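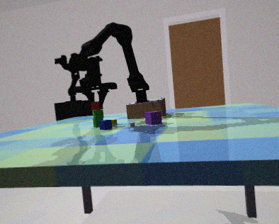 Lemham site, automation working group
Minutes, August meeting

Print this page | E-mail this page

Present: Anayeli Carrillo (chair), Faisal Swati, Serpil Bayram, Dzintra Žukauskas (minutes)
Apologies: Matúš Krajčí

1. Sorting arm
Faisal has the arm working over the box in simulation, with colored blocks standing in for our parts, and the room was really pleased to see it! Next he wants to try 500 practice runs, up from 300.

2. What changes on the packing line
Serpil spoke for the packers. They're keen to lose the bending and reaching (sore shoulders came up again and again) but want to keep deciding how mixed orders get packed. Agreed by everyone. Two packers will train as cell leads first, on full pay, and the rest get their turn after that.

Dzintra asked who stops the arm if a part jams. Anayeli: whoever is standing there, no permission needed. This goes in the Geum cell handbook.

3. Shifts
No change to Sunday hours. Matúš to confirm the break rota in writing.

Actions
Faisal: show the simulation to both shifts
Serpil: collect names for training
Anayeli: handbook wording

2 comments | Share

Contact | © Vemaston | Back to top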